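About us

Skurnent is a small company for robot teaching. We show a robot how to do a household task, one time after another, and we record what the robot sees and how its arm moves. Our customers use these recordings to train their own robots. We began with one arm and one desk, and today we prepare tasks for laboratories and for makers of home robots.

How we work

Most of our teaching is done by remote control. The teacher looks at the views from the robot and moves the arm and the gripper with a hand controller. When a customer wants it, we teach by hand as well. In this case the teacher holds the real arm and leads it slowly through the motion. Both ways need patience. A new teacher practices with us for 30 hours before the first recording is kept.

Every new task starts in simulation. Our own program for this is called Hekwood. It lets us build a room, put things in it and teach the robot there before any real arm is moved. We like difficult places, such as a shelf with too little space or a narrow top where many things stand close together. In a real home, people do not arrange their things to please a robot, so we also try not to do it.

Bathroom tasks are at the moment the biggest part of our work in Hekwood. A teacher must choose from which side the gripper comes, how low it goes, and how it passes between one object and the next. 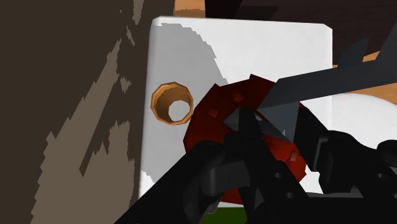
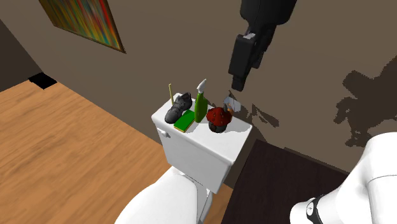
Teaching in simulation: the gripper close to the objects, and the arm over the toilet tank.

For each task we deliver 300 complete demonstrations. Every one of them is watched by a second teacher, who writes down where the motion was not smooth. Failed attempts are stored in a separate folder. Some customers ask for them, and we give them without extra cost.

Our teachers

We are 22 people in 2 offices. Most of our teachers did not study robotics. Among them are former crane operators, a dental assistant and several people who worked in sewing. We look for calm hands and for people who can repeat a motion many times and still pay attention. Teachers change the task after each break, because tired hands give poor recordings.

Our partners

Hamann builds the hand controllers which we use every day. With Plamo we are preparing a set of kitchen tasks, and the first part will be ready in May.

Visits and contact

Visitors are welcome at our main office if they write to us before. You can try the controller yourself, and a teacher will sit beside you. If you want to work as a teacher, please send us a short letter about what you have done with your hands until now. A diploma is not necessary.

Page last changed: April 30, 2021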